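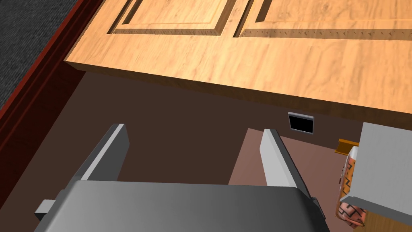
Progress report to the Gurico fund: does practice in simulation carry over to real cupboards?
Period ending 2023-09-17
Prepared by Rizal Kusuma, Vodirstead

1. Where we stand

The grant pays us to find out whether a controller trained only on simulated kitchens learns anything worth having about cupboards, or whether it learns the simulator. We said in the proposal that we leaned towards the second answer. I still do, though less firmly than in the spring.

The method under test is Saragih, which picks its next movement from the view at the gripper and a short written instruction. The simulator is Kakila. We changed neither during this period, apart from one repair to the way Kakila restarts a failed run.

2. Numbers

We planned 3,000 simulated runs and have 2,785 we are willing to use. The rest were thrown out when Jasper Vanhove found that the arm had been restarted in its last position instead of the home position. Keeping them would have raised the success rate slightly. They are stored separately and can be inspected.

Of the usable runs, 858 ended with the cupboard door open far enough to meet the target in the proposal. The earlier note to the fund gave a more cheerful figure, which came from a smaller set with one cabinet in one fixed place. I would ask that it no longer be quoted.

3. What goes wrong

Most failures happen late. The arm reaches the cabinet well enough, and then the fingers arrive at a spot that is nearly right. Double doors are worse than single ones. From close in, the gripper's own view is largely wood grain, and there is little to tell the controller which door it is dealing with.

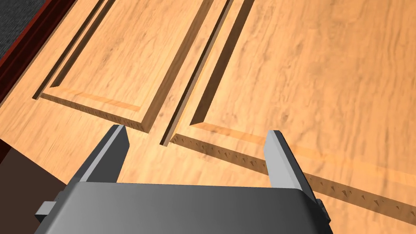
Simulator still: R. Kusuma / Vodirstead

With the fingers spread across two raised-panel doors like this, a person would look for the seam and work from there. We have no good evidence that Saragih does so. Jasper ran a check in August in which the wood texture was swapped for plain grey and everything else stayed put. If the controller were using the shape of the doors, the swap should have made little difference. It made a large one. He reads this as a texture problem that more varied training would cure. I read it as a sign that the method has learnt what this wood looks like and not much else. The check covered too few cabinets to settle the matter, and we have agreed to leave both readings in the report.

There is also a fault in the rendering. The shadows under the door edges come out as rows of small dark teeth, which real doors do not have. We don't know whether the controller makes use of them. It could, and that alone would be enough to spoil a transfer to real kitchens.

4. Things lying nearby

The proposal promised tests with other objects close to the cabinet. These are under way. The objects have no part in the task and the instruction never mentions them.
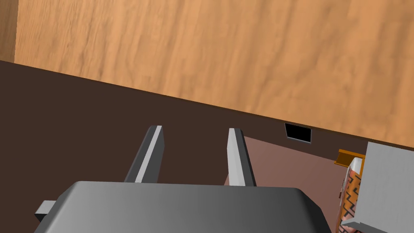
Credit: Vodirstead project team, rendered in Kakila

So far the patterned package draws the arm more than the plain grey box does. I would not make much of this yet. The package and the box differ in size and position as well as in pattern, so the comparison isn't a fair one, and I should have caught that when the test was set up. A version with the positions exchanged is being prepared.

5. Next period

A further 500 runs with mixed textures and softened shadows. Jasper will set these up and I will score them without being told which texture set was used in training.

One real cupboard, with double doors. We had hoped to start on this already. I would sooner wait until the shadow question has an answer – otherwise a failure on the real door could mean almost anything.

6. Spending and requests

Spending is within the agreed amount. Computing costs were higher than planned on account of the repeated runs, and travel was lower. We are not asking for more money. We do ask for leave to move the real-cupboard trial into the next period, and to report it whichever way it goes.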